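Machine à capsules Parotero – Mise en service et détartrage
Section 3 du guide d'utilisation
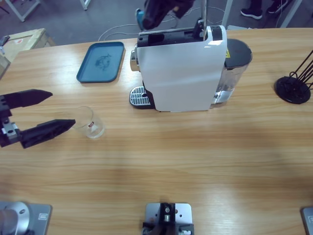 Billport, le 1er décembre 2022

La présente section concerne la première mise en service, le rinçage et le détartrage des machines à capsules à levier. Elle remplace la version diffusée en mars. Les consignes électriques générales figurent à la section 2 et doivent être lues au préalable.

3.1 Emplacement

1. Poser la machine sur un plan horizontal, stable et résistant à l'eau.
2. Laisser un dégagement suffisant au-dessus de l'appareil pour permettre l'ouverture complète du levier.
3. Raccorder le cordon à une prise murale avec terre. Ne pas utiliser de multiprise.

Attention – Ne jamais placer la machine sur une plaque de cuisson, même éteinte.

3.2 Premier rinçage

1. Remplir le réservoir d'eau potable froide jusqu'au repère supérieur.
2. Placer un récipient sous la buse d'écoulement.
3. Mettre l'appareil sous tension et attendre que le voyant devienne fixe.
4. Abaisser le levier sans introduire de capsule.
5. Lancer un cycle long. Répéter l'opération 3 fois.
6. Vider le récipient, puis le bac de récupération.

Remarque – Un bruit de pompe plus marqué est normal lors du premier cycle. S'il persiste au-delà du troisième, éteindre la machine et vérifier la position du réservoir.

3.3 Introduction d'une capsule

1. Relever le levier jusqu'à la butée.
2. Déposer la capsule dans le logement, opercule orienté vers l'avant.
3. Abaisser le levier d'un mouvement continu. En cas de résistance, ne pas forcer : relever le levier et repositionner la capsule.
4. Sélectionner le volume souhaité.

Attention – Ne pas relever le levier pendant l'écoulement. Risque de brûlure.

3.4 Détartrage

La fréquence dépend de la dureté de l'eau, à mesurer avec la bandelette fournie. Pour une eau moyennement dure, procéder au détartrage tous les 2 mois. Le cycle complet dure environ 14 minutes.

1. Éjecter la capsule usagée et vider le bac.
2. Verser un sachet de détartrant Filgate dans le réservoir et compléter avec de l'eau froide jusqu'au repère inférieur.
3. Placer sous la buse un récipient de 2000 ml au minimum.
4. Maintenir les deux touches de volume enfoncées jusqu'au clignotement alterné des voyants.
5. Laisser le cycle se dérouler sans interruption.
6. Rincer le réservoir, le remplir d'eau claire et lancer le cycle de rinçage.

Attention – Le vinaigre endommage les joints. Son emploi annule la garantie.

Remarque – Les cartouches filtrantes Baumgart doivent être retirées avant l'étape 2 et remises en place après le rinçage final.

3.5 Arrêt prolongé

Vider le réservoir et le bac, débrancher le cordon et laisser le levier en position relevée. À la remise en service, reprendre la procédure 3.2 dans son intégralité.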